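Talora Finger Set, long pattern (pair)
Shop > Grippers and fingers > Spares and upgrades

Stock code 2239
In stock at Brorkow. Sold as a pair, left and right are different.
Fasteners included. Adapter plate not included, see Fitting.

Read this before you order

We stock these because people kept asking for them. I was not keen. The maker's leaflet says they will "transform fine handling", and I have yet to meet a bit of shaped plastic that transformed anything. What they do is put the contact point further from the housing, so the bulky part of the gripper stays out of your way when two arms are working over the same small area. If you only have one arm and plenty of room round it, keep the fingers you have and spend the money on a better power supply.

The set on test went on the two-arm bench at Nic Aodha, the shared workshop, where Fergal Tierney has been building a tabletop rig on and off since October. He picked play dough as the test material. I thought that was daft until I saw how many faults it shows up. 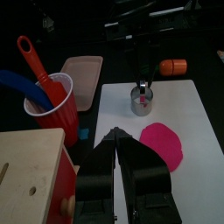 Fergal's complaint about the old short fingers was that the two housings knocked into each other whenever both arms went for the same job. Longer fingers give you more room before that happens. They also flex more, and you will need to turn your closing force down from wherever you had it. The leaflet leaves that out.

What they suit

Light things with an edge, a rim or a strip to grab. Soft stuff, within reason. Anything heavy or slippery is a gamble, and I would not use them to hold work against a cutter with a motor on it. 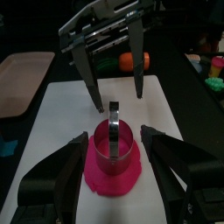

Reach is the only claim in the leaflet I would sign my name to. Whether you get any use from it depends on what you are picking up, and how much thought went into the object in the first place. A dough cutter like Fergal's, a plain steel ring with a flat strip arched over the top, is about as kind a target as you could ask for, as the strip stands well clear of the rim. Swap it for a plain ring with no handle and you are back to pinching a thin wall from above, where a small error in your calibration matters a great deal more. Test with your own parts before you believe a word from me or from Talora.

Fitting

Fits the Talora parallel gripper directly. For the Nellness gripper you need the adapter plate, stock code 1972, which adds height - recheck your tool offset afterwards or you will drive the tips into the bench. Do the screws up by hand. Spare screws come in packs of 54, a number I can't explain and can't get changed.

Customer note

"Better than the short ones. Not twice the price better." - Irena Sowa

Returns

Unused pairs can come back. Pairs with dough packed down the screw holes can't, and we do look.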